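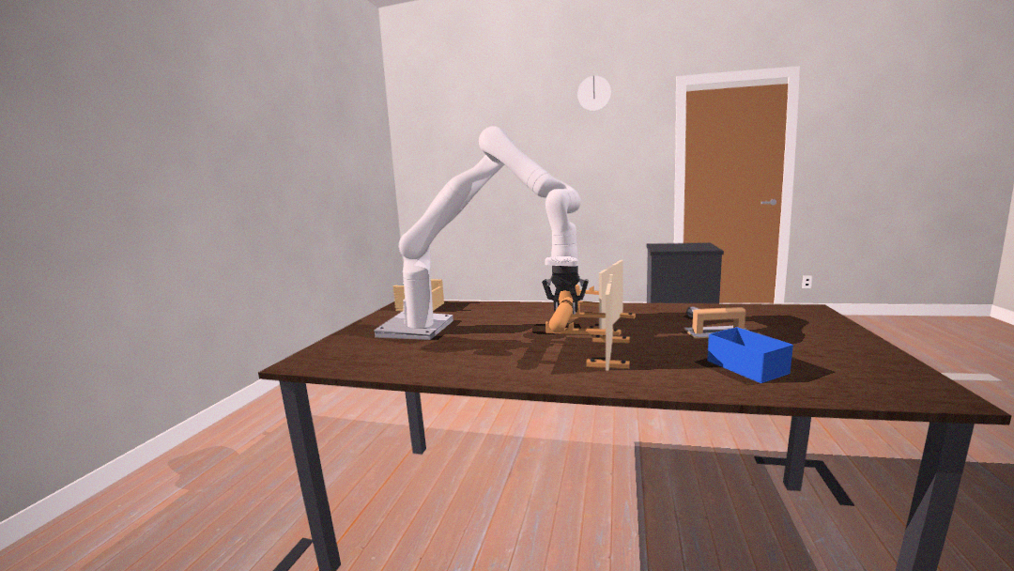
Do you have to read every tie-in issue to follow a big comics crossover?

You can skip most of them, and I say that as someone who didn't skip a single one this time and has the empty wallet to show for it.

The crossover in question is Graremel, which ate my entire winter. Fourteen titles fed into it, if you count the two one-shots and that weird prologue that was only sold in the back of another book. I've been reading superhero comics since I was tall enough to reach the spinner rack, and I went in with a plan: buy everything, read it in the order on the checklist, and find out once and for all whether the whole machine works when you do what the publisher asks you to do.

Well. Sort of?

The main series is great, and I want to get that in early since I'm going to complain for a while. Six issues, one artist the whole way through (a small miracle these days), and a villain, Arruda, who wants something you can understand. She's trying to get her drowned city back. You spend half the book hoping she pulls it off. The fight on the bridge in issue four is the best thing I read all year, and there's hardly a word of dialogue in it.

Then you pick up the tie-ins and it's like somebody changed the channel. In the main book, Arruda has taken the harbor and nobody can get near it. In the Drivness tie-in, which the checklist says happens the same night, our hero is wandering around that very harbor looking for his missing cousin, and he bumps into two guards. Two! Where did the army go? I flipped back to see if I'd missed a page. I hadn't.

And I like Drivness! It's the monthly I'd save from a fire. It was in the middle of a terrific slow story about a guy trying to go straight, and that story got parked for three months so he could stand in the background of someone else's war. When it came back in December the cousin plot was wrapped up in a caption box. A caption box! I'd been following that since spring.
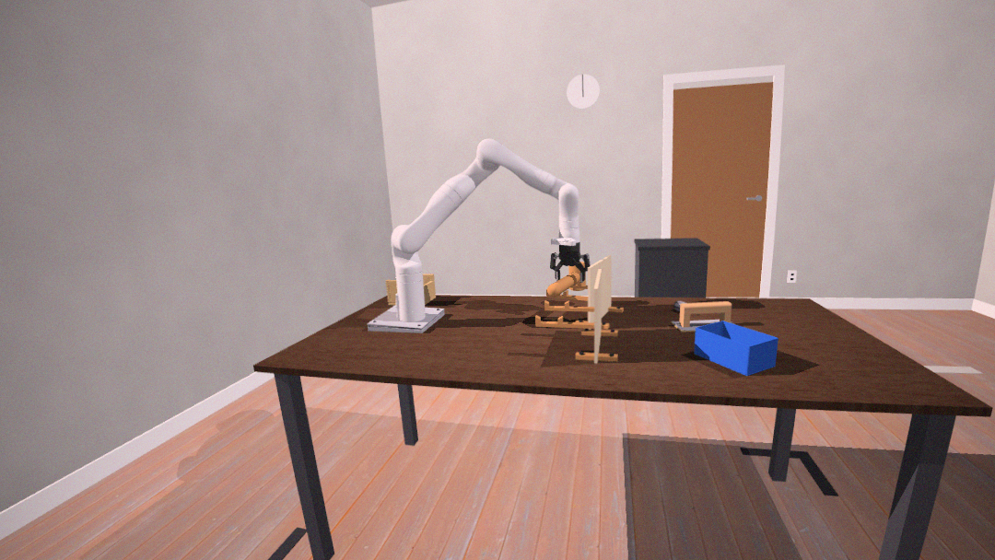 Table setup, second view

I should be fair here, though, because one tie-in did it right. Gredonico is a little street-level book that never sells much, and I only bought it for completeness. It ignores Arruda nearly altogether. It's about a bus driver getting her passengers across town on the night the water comes up, and you see the giant battle twice, way off behind the rooftops, like fireworks in a neighborhood you don't live in. It made the main series feel bigger. I cared more about issue five after reading it, and issue five is mostly people yelling on a roof.

So that's my pitch to editors, for whatever a pitch from my couch is worth. Let the small books stay small. Don't ask a crime comic to explain what the sea wizard was doing between pages nine and ten. Give each writer the weather report (flood, giant monsters, lights out downtown) and let them get on with the story they were already telling. If a book has no use for the event, leave it out! I promise I'll still buy it.

The collected edition is out now too, 216 pages, main series plus the prologue and a pile of sketches. It's a handsome thing. What bugs me is that Gredonico isn't in there, while an entire Drivness issue is, the harbor one, dropped in right after the bridge fight, where it kills the mood stone dead. I'd have made the swap without blinking.

A friend at my shop says I'm overthinking it, and that kids reading their first event don't care if the guards add up. Maybe so. My first crossover made no sense whatsoever and I read it until the cover came off (I was missing the middle two chapters and just made up what happened in them, and my version had more dinosaurs). But I think those kids do notice when a character they like gets shoved aside. I sure did. I dropped a book over it once and didn't come back for years.

Anyway, the next one has already been teased on the last page of issue six, with a hand coming up out of the sand. I've told the shop to put me down for the main series and Gredonico, and I'm holding off on everything else until I've flipped through it at the counter.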